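Visit to the Koskela garden watering works, Odunitz

Members of the Wurivmont Allotment Federation were received at the Koskela works in Odunitz on 18th July. The purpose of the visit was to see how hose reels, couplings and spray heads are made and tested before the federation renews its supply agreement.

The party was met at the gatehouse, issued with visitor badges and shown first to the design department on the upper floor.
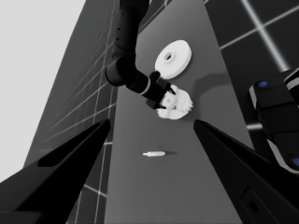
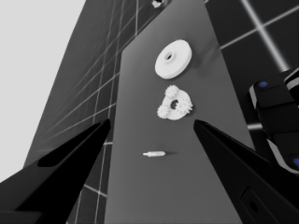
A member wrote afterwards that the talk on couplings was the most useful part of the day, as leaks at the tap are the complaint she hears most often on her own site. She asked whether the older brass fittings would still be stocked. The company confirmed that they would, in both sizes.

From the design department the party went down to the extrusion hall. Hose is produced there in lengths of 300 metres and wound on to drums before cutting. The hall is noisy and ear protection was provided. Visitors were shown the braiding line, where a polyester yarn is laid between the inner and outer layers of the hose.

The test room was of particular interest. Samples are filled with water, closed at one end and held under pressure overnight. A record is kept of each batch, and members were invited to look through the current ledger, in which 376 batches had been entered. The company also demonstrated the Pravetti wall reel, a new model intended for small gardens. It is supplied with a bracket and 2 spare washers. Several members remarked that the handle was stiff to turn, and this was noted by the staff.

Lunch was taken in the works canteen. The afternoon session dealt with prices and delivery. The federation has 172 plots without a standpipe within easy reach, and longer hoses will be needed for these. A written quotation is to be sent to the secretary.

The federation thanks the Koskela works for its hospitality. Members who wish to try the wall reel may do so at the Wurivmont store during opening hours. Sample lengths of hose are also held there and should be returned clean and drained.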